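Gisidton tightens rules on rental deposit deductions

Dec 16, 2022

Landlords and letting agents in Gisidton must provide itemized statements for any deduction from a tenant's security deposit under an ordinance that has now taken effect. The measure was adopted in August and applies to all residential tenancies within city limits, including those that began before adoption.

Under the previous rules, a landlord could withhold money for "cleaning and repair" as a single line. The ordinance replaces that line with a schedule of separate entries. Each entry must state the room, the item, the work done, the cost of labor and the cost of materials. Receipts are required for any entry above $46. A landlord who does the work personally may charge for labor at a fixed rate of $43 per hour, and must keep a signed time record.

The statement is due within 30 days of the end of the tenancy. If it arrives late or without the schedule, the landlord loses the right to withhold any part of the deposit, although a separate claim for damage may still be brought in court.

Normal wear and tear remains excluded. The ordinance now gives a partial definition: faded paint, minor carpet wear along walkways, small nail holes, and hardware that has come loose through ordinary use. Tightening a hinge, a handle or a switch plate is treated as routine maintenance and may not be charged to the tenant. 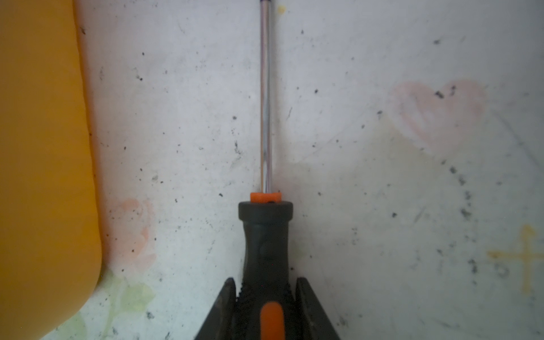 A screwdriver with a black handle and orange collar. Minor tightening work can no longer be deducted from a deposit.

The city housing office received 131 written complaints about deposits in the 12 months before the vote, according to the report attached to the ordinance. Most concerned charges that were not broken down. The report does not state how many were resolved in the tenant's favor.

Two exemptions apply. Owners who rent out a room in the home where they live are not covered, and neither are tenancies of less than 2 months. Student housing run directly by a college is covered, but its operator may issue one statement for a shared unit if every tenant named on the lease receives a copy.

Niltico, which manages apartment buildings in the Eren district, said it had already moved to itemized statements and expected no change in the amounts withheld. Iladine, a tenant advice service, welcomed the schedule but said the deadline was too long for renters who need the money for their next deposit. It had asked for 14 days.

Disputes go first to the housing office, which may request photographs and the move-in inspection form. A landlord who has no move-in form must show by other evidence that the damage was new — dated invoices and earlier inspection reports are both accepted. Either side may appeal the office's finding to the municipal court.

Blank schedules are available at the housing office counter and on the city website.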